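Semeck Pharmacy Services: Repeat Prescription Delivery
Frequently Asked Questions

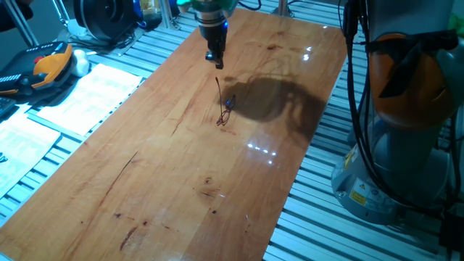

Dark red eyeglasses on a varnished wooden tabletop, beneath a gripper.

Who may use the delivery service?
The service is open to any adult registered with one of our branches in Kundia, Jumitz or Michalík. A patient must have collected the same medicine from us in person at least once before delivery can be arranged. Parents and guardians may register on behalf of a child.

How do I order a repeat prescription?
Orders may be placed by telephone, at the counter or through your online account. Please allow 3 working days between placing the order and the date on which you need the medicine. Orders received after 11 in the morning are treated as received on the following working day.

Is there a charge?
Delivery is free within the Kundia and Jumitz areas. Patients served by the Michalík branch pay a small fee for each parcel, which is shown before the order is confirmed. Prescription charges apply in the usual way, and existing exemptions remain valid.

Which medicines cannot be delivered?
Controlled medicines and certain liquid preparations over 300 ml must be collected in person. Items requiring refrigeration are delivered on selected routes only – your branch will confirm whether your address is included.

Do I need to be at home?
An adult must be present to sign for the parcel. Our drivers do not leave medicines with neighbours or in outbuildings. If no one answers, a card is left and the parcel is returned to the branch, where it is held for 11 days.

May I change the dose or brand when I reorder?
No. The branch can supply only what has been prescribed. Any change must first be agreed with your prescriber. Where the usual brand is out of stock, the pharmacist may offer an equivalent containing the same active ingredient at the same strength.

What should I do if an item is missing or incorrect?
Do not take the medicine. Keep it in its packaging and telephone the branch named on the label, quoting the order number.

Can unused medicines be returned?
Medicines that have left the pharmacy cannot be resold or refunded, even if unopened. They may be handed in at any branch for safe disposal. Please do not give them to the driver.

Are large-print labels available?
Yes. Large print can be requested when you register or at any later date, and the preference is kept on your record. Leaflets in 34 languages are also available from the branch on request.

How do I leave the service?
You may withdraw at any time by informing your branch. Orders already dispatched will still be delivered.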